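Setting Up a Small Dish Rack So Things Dry

By Sarla Sachdeva
August

A small wire rack will handle the dishes of one or two people if it is loaded with some thought. Most of the complaints I hear are about wooden spoons that stay damp and plates that come out with a ring of water under the rim. Both come from crowding.

Start with where the rack goes. It should stand on a flat surface with space to one side for the things that have not gone in yet. I use the middle of the table and put a mat to the left of it. If you are left-handed, try it the other way around. A tall, narrow rack tips more easily than a wide one, so put the heavy items in first and keep them low.

Wooden utensils need the most care. Shake off the water, wipe them once with a towel, and set them in the rack with some space between them. Two or three at a time is plenty. Do not lay them flat in a puddle on the counter, and do not leave them standing in a cup with water in the bottom. The end that sits in the water goes dark and rough.
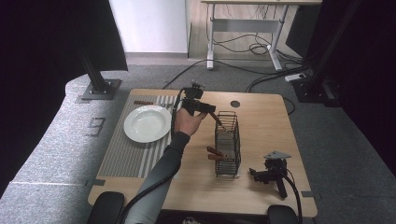
Black wire rack with two wooden handles at the side, and a white plate on the striped mat.

Plates with a wide rim hold water where the rim meets the base. Tilt the plate over the sink for a few seconds before you put it down. If the rack is too narrow for it, dry it by hand and leave it face up on the mat until you are ready to put it away.

Fabric mats should be hung up at night. A mat left flat on a wooden table can leave a cloudy patch in the finish. I had one on my old table in Ramport that took over 3 weeks to fade. Wash the mat by itself the first time in case the color runs.

Wire racks collect a chalky film at the joints. Soak the rack in warm water with a splash of white vinegar for ten minutes, go over the joints with an old toothbrush, rinse, and towel it dry. If the coating has chipped, check the bare spot for rust before you put anything wooden against it.

Oil wooden spoons when they start to look pale. Food-grade mineral oil is fine. Rub it in, leave it overnight, and wipe off what is left in the morning.

Recent tips
Getting Candle Wax Out of a Tablecloth
Which Drawer Liners Stay Put
Cleaning a Cutting Board That Smells of Onion
Storing Lids Without a Lid Rack

Contact | Copyright Greditside Home Pages | Back to top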